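Supper at the Union Hall, One Pot at a Time

I got to Brirnesville a little after four in the afternoon, which was dumb of me, because that's when the woman who runs the town's monthly soup supper is at her busiest. She handed me a peeler before I'd even found my notebook. "You can talk and peel, right?" she said. I can, sort of!

She asked me to leave her name out of this ("everybody here knows who it is anyway"), so I'll just call her the cook. She's been at it for 9 years. The first supper was in December, the furnace at the old hall had quit, and people ate with their coats on.

"I figured that was the end of it," she told me. "Then they all came back in January and brought their cousins."

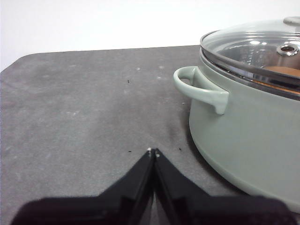
These days she feeds 36 people on a slow night, and she knows pretty much all of them by what they won't eat. One man picks out the celery. A family from over in Tindness drives in every month and won't touch anything with barley. She makes the barley soup all the same. "They can have the other one," she said, and kept chopping.

I asked how she learned to cook for a crowd. She laughed at me a little. Her first real job was washing dishes at Sotiropoulos, the diner that used to be on the corner by the bank, and she worked her way up to the stove when the morning guy moved away. "I burned so much rice. You wouldn't believe the rice I burned."

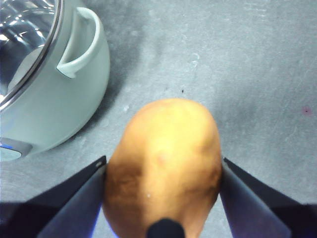 The money part surprised me. There's a coffee can by the door, you put in what you want, and last year it came to $1310. That paid for onions, beans, broth bones, bread and one new ladle (the old one went home with somebody and she has her suspicions). What she doesn't buy comes from gardens. In September she gets so much squash she has to leave it on people's porches.

"Do you ever follow a recipe?" I asked.

"I read them," she said. "I like reading them in bed."

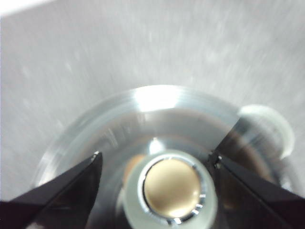

A round, clear glass dish.

Dessert is a sore subject. She doesn't bake, won't bake, and has been turning down pie advice since the very first supper. So dessert is whatever shows up, and some months that means 4 pans of brownies and not a single piece of fruit. I told her that sounded perfect to me. She gave me a look.

By then the beans were on and she finally sat down, shoes off, with a cup of coffee she'd poured an hour before. I asked if she'd ever think about quitting.

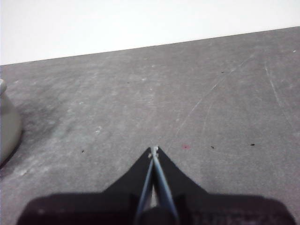

Gray surface, white wall.

"My sister wants me to move down to Tondlow with her," she said. "It's warm there. I went for two weeks and I didn't know what to do with myself. I made soup for her neighbors."

Then the first car pulled in, early, and she sent me off to find the bowls.

RECENT STORIES
Tindness library extends evening hours
What to do with too much squash
Remembering the counter at Sotiropoulos
Road work starts on the Tondlow highway
Letters: more on the hall furnace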